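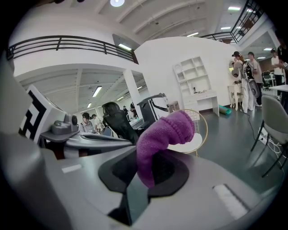

Figure 3. Purple knitted fabric in front of a round chair.

4.2 Query delay in the joined system

We connected the Gindport reporting tool to the Tandis analytics engine, so that a user can start a Tandis model without leaving the report. We ran 100 queries on two servers. The median delay was 14 seconds with the cache turned off and 2 seconds with the cache turned on.

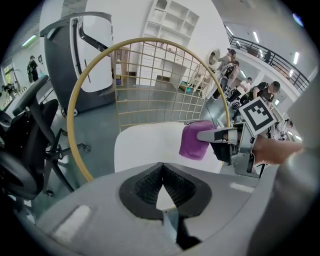 Product tables gave us the most difficulty, as the two systems store text fields in different ways. Gindport keeps one free description for each item, while Tandis expects separate columns. An item such as a purple fabric pouch with a small tab at the top must be divided into color, material and type before the join. The Gokley connector does this step, but it left 53 records without a type - these we corrected by hand.
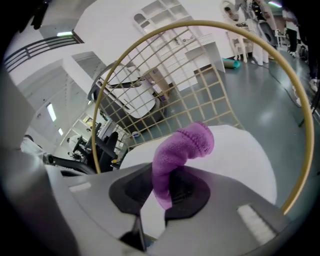 After the correction all records were joined, and we repeated the queries with the same settings. The delay did not change.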